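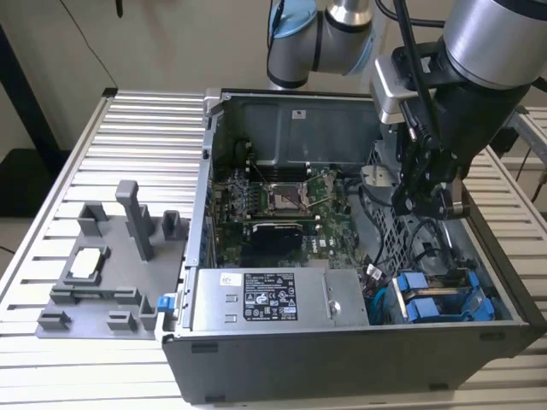
Messaging Systems for Business, Unit 6
Delivery receipts and retry rules
Notes by Nisha Tomar

Reading before class: the Stadis gateway guide, chapters on status codes and queues. Bring a copy of the Prustgate log extract.

1. Terms

A submission is a request from the client's system to the gateway. A delivery receipt is a status message sent back later by the carrier. The two are often confused in reports. A response code of 200 on submission means the gateway has accepted the message into its queue. It says nothing about the handset.

A final status is one that will not change: delivered, expired, rejected. An interim status (queued, sent, buffered) may be followed by another. Store both kinds, with the time each arrived. Do not overwrite an interim status when the final one comes in.

2. Matching receipts to messages

Each accepted submission returns a message ID. The receipt carries the same ID. Long texts are split into parts, and some carriers return one receipt per part. In the Lorkcombe setup the parts share a parent ID and the message counts as delivered only when every part has a delivered receipt. In the Stadis setup only the first part is reported. Totals from the two cannot be compared without adjustment.

Receipts can arrive out of order. Sort on the carrier time stamp where there is one — the arrival time at your own server is a poor substitute under load.

3. Retries

Retry only on temporary errors. A number that does not exist will not exist on the second attempt either, and repeated sends to dead numbers lower the sender's standing with the carrier. The usual pattern is a short wait, then a longer one, with a fixed limit on attempts. For one-time passcodes the limit should be 2, and the validity period must be no longer than the life of the code.

Give every submission a client reference, and send the same reference on each retry. Without it, a timeout between client and gateway can lead to duplicate messages.

4. Worked case: Sengar

Sengar sent an appointment reminder to 2663 customers in December. The dashboard showed every message as sent. Nearly 200 had no final status by the next morning. The validity period had been left blank, so the carrier default applied and the messages stayed buffered past the appointment time.

Points to work through in class:
Which status should the dashboard have shown?
What validity period suits a reminder sent at 4 p.m. for the following morning?
Should the buffered messages be retried, canceled or left alone?

5. For next time

Draw the status changes for a two-part message under the Lorkcombe rules, including the case where the second part expires. One page. Unit 7 covers opt-out handling and shared short codes.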